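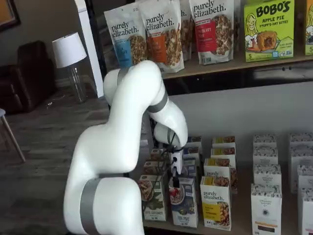 Lunde is a table of posts from small business pages, with the reach each post got and what kind of post it was. We put it together to compare link posts, photo posts and short videos on pages that don't have an agency behind them. Each row is one post. Photo posts also carry a subject label, picked from a short list by the person coding the row. Packaged food on shop shelving, say a row of pouches and a box on the top shelf with more boxes lower down, is coded "stock", whatever the caption is selling. The caption has its own column and is coded separately.

Last updated: December 2025
12 shares

What's in it

The main file is posts.csv. It covers 44 pages and over 900 posts. Of those, 326 were boosted at some point, and they are flagged in the paid column. A second file, pages.csv, has one row per page with its trade, its province or state and a follower band. Exact follower numbers are left out so that pages are harder to pick out.

Columns in posts.csv

page_id - matches pages.csv
post_type - link, photo, video or text
subject - photo posts only, blank otherwise
caption_code - offer, news, question, thanks or other
reach_organic - unique accounts, as exported by the page owner
reach_paid - same, for boosted posts
clicks - link clicks only
reactions - all kinds added together
comments_hidden - yes if the owner had hidden any comments by the time of export
paid - yes or no

How it was collected

Page owners exported their own figures and sent them to us through Kivis, our upload form. We didn't scrape anything. Sorin Obradović wrote the cleaning scripts and Mimoza Nedeljković did the first round of coding. A second coder went over the subject labels without seeing the first set. Where they disagreed, the row was talked over and one label kept. The original pair of labels is in the extras folder if you want to work out agreement for yourself.

Known problems

Reach and impressions got mixed up in some of the early exports. We dropped the rows where we could tell, but there may be a few left, mostly on the smaller pages. If a post's reach looks far too high beside its reactions, treat it with caution.

Owners exported at different times. A post that had been up for a month has had longer to gather reach than one from the week before, and there's no column to correct for this yet.

Deleted posts are missing. Three owners told us they routinely take down posts that do badly, so their averages will look better than they should. Those pages are marked in pages.csv under prunes.

The video rows are thin. I wouldn't use them for anything beyond a rough look.

Changes

The June version had one reach column. It's now split into organic and paid, so older scripts that read "reach" will fail. Comuncombe, the charting notebook, has been updated to match. Okside, the older one, hasn't been and won't be.

Use

Free for research and teaching. Please don't try to work out which businesses the pages belong to, and don't join the table to other data for that purpose. Corrections are welcome through the issue tracker - include the page_id and the row number, and say which version of the file you have.

3 comments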